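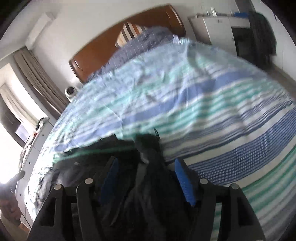

Fig. 1. Bedroom task, hand-held gripper: dark navy fabric item held between the blue pads, bed behind.

Unit 4: Gathering demonstrations by hand

Last week we trained on Gralau, the tabletop set, and most of you got a policy that stacks cups nicely and falls apart on anything soft. Good! Now we get to the fun part, which is making the data ourselves.

Cloth is a wonderful problem. A cup has a handful of sensible grasps. A jacket or a sheet has a new shape every time you let go of it, so the learner needs to meet a lot of shapes. Look at how the fabric in Fig. 1 bunches up between the fingers and spills down into the gripper. The pads hide part of the grasp, and your model has to cope with that.

Terms for this unit
Demonstration (or episode): one complete try at a task, start to finish.
Observation: what the gripper camera sees at one time step.
Action: the change in gripper pose and finger width to the next step.

The course set, Trelletti, has 368 episodes from real homes, 39 of them held out for testing. Please don't train on those 39, however tempting it gets in December.

When you record
Start with the fingers open and the item in view.
Move at the speed you'd like the robot to move.
Keep the fumbles! A dropped sleeve picked up again teaches recovery, and Siham Fawzy's lecture on Dosanel shows how much that can help.
Change the room, the bedding and the light between sessions. A bright window on one side is fine.

For the lab: record one garment task, then write half a page on which grasps your episodes leave out. Bring questions to Arnar Brynjólfsdóttir's lab hour.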